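Workshop Reference > Machines > Kitchen cells > Ovton sink cell

Print this article | E-mail this article

Overview Setup Care Repair Related cells

Ovton sink cell

The Ovton sink cell is a single-arm robot installation at the Kimach works in Flenport, used for handling cups and light tableware at a kitchen sink. It consists of one jointed arm, a multi-fingered hand, a controller, and a counter with a double-basin sink that was bought as ordinary kitchen fittings and has since been treated with a care no kitchen fitting expects. The cell is known locally as "the scullery," a name that appears on the maintenance log and nowhere in the official paperwork.

Background

Kimach built the cell to find out how long a hand could go on picking up disposable cups before something gave out. The company had assumed that the hand would be the weak point. In the first season the faults were, in order of appearance, a swollen connector, a loose floor cover, and a blocked drain. The hand was replaced anyway, as a new one had already been ordered.

The present hand was supplied by Mousavi, along with a manual that devotes 14 pages to unpacking and one to adjustment. Most of what is known about adjusting it has therefore been written in the margins of that one page, in several inks, not all of which agree.

Setup

Setting up the cell begins with the arm powered down and the wrist supported by hand. The mounting bolts are tightened in a crossing pattern, left for an hour, and tightened again. It is customary to skip the hour. It is also customary to repeat the whole job the next morning.

The cables are dressed next. They run along the outside of the arm and need enough slack at each joint for the full turn, but not so much that a loop can reach the counter. The accepted method is to move the arm slowly through its range while a second person watches the loops and says "stop." Cells that have been dressed by one person working alone can usually be recognized by the tape.

Once the cables are secure, the controller is started and the arm is sent to its home position. The sink is then located by touching the fingertip to three points on the rim, and the rack by touching it at two. The rack has to be located separately every time it is moved, and it is moved whenever anybody wants to clean the basin. An early proposal to fix the rack down permanently was accepted, carried out, and reversed within a week, when the basin began to smell.

Grip setting

Grip force is set in steps from zero to 13. Paper cups are handled at step 6 or a little under it. At higher steps the cup folds, and at lower ones it slides out of the hand during the turn of the wrist. The manual recommends starting at the top of the scale and working down, advice that has cost the cell a great many cups.

Setting is done over the rack, with the cup on its side and the fingers closing above and below it. The operator watches the wall of the cup as the hand closes and backs off one step at the first dent. The wrist is then turned through its working range, and the cup is looked over again. A cup that has been through the test twice is thrown out, as paper softens with handling and will flatter or slander the setting according to its mood. 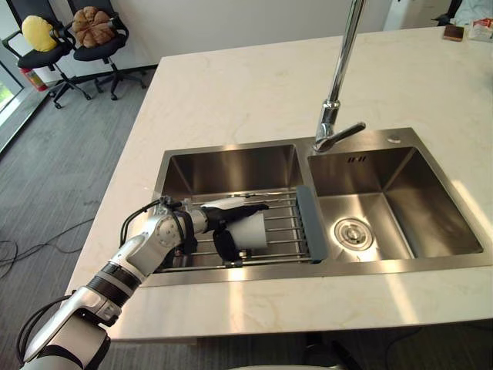 Rawiri McAlister disagrees with the practice of setting the grip over the rack, and has said so in the log at some length: the rods give a little under load, he writes, so a hand that comes down slightly low will feel fine there and then knock hard on a solid counter. His preference is to set the grip in open air first and use the rack only as a final check. The entry beneath his reads, in full, "Tried it. Dropped it. Cup went down the drain side." Both methods remain in use, and the log has never settled the matter.

Routine care

The fingers are wiped at the end of each shift with a cloth dampened in plain water. Dish soap was tried for a time, on the grounds that there was plenty of it about, and left a film that made every cup behave as if buttered. Solvents are forbidden. The bottle that used to stand by the controller now holds pens.

The wrist joint is checked for play every two weeks. With the power off, the hand is held by the palm and rocked gently from side to side. A faint click is normal. A click that can be heard over the extractor fan is written down, and one that can be heard from the corridor ends the day's work. The visible screws on the joint are marked with a line of paint so that any turning shows. They should not be given "just a touch more" by passersby, a habit that stripped one of them in April.

Finger tendons are replaced after 3000 closings or at the first sign of fraying. The counter that records the closings resets itself when the controller loses power, and the true figure is kept in pencil on the inside of the cabinet door. New tendons stretch during their first day and have to be retensioned the following morning, before the grip is set and preferably before anyone has promised a demonstration.

Floor cables are walked over, looked at, and pushed back where they belong. There are more of them than the drawings show. Several have been traced from one end to the other and found to connect nothing to nothing, but none has been removed, on the principle that the cell works at present.

Common faults

Drift at the wrist is the most frequent complaint. It shows as a cup that is picked up level and set down at a slant. The usual cause is a loose joint band; the second is a home position taken while somebody was leaning on the counter. Both are cured by tightening the band and homing again with all elbows withdrawn.

One finger lagging behind the others generally points to a tendon that has come off its guide. The cover over the palm is held by four small screws, and the work is done over a tray. Before the tray was introduced it was done over the sink, and the drain strainer earned its place in the spare parts list.

Glare is harder to deal with. On bright days the steel and the pale counter throw back enough light to confuse the vision system, which then reports cups in places where there are only reflections. The arm goes after them with perfect confidence. A blind was fitted and helped in the mornings. For the afternoons, the official remedy is to lower the exposure by two stops, and the unofficial one is lunch.

A full stop with no error message is nearly always the emergency button, pressed by somebody's hip. It is released by turning it clockwise. The controller then takes about six minutes to restart, and the arm must be homed before anything is put back in the hand.

Related cells

A second cell, intended for plates, was assembled beside the first using the same model of arm. It shares the spare parts cabinet and has lent the scullery a wrist joint, two bands, and a power supply, none of which has been returned.

Previous Next Contents Back to top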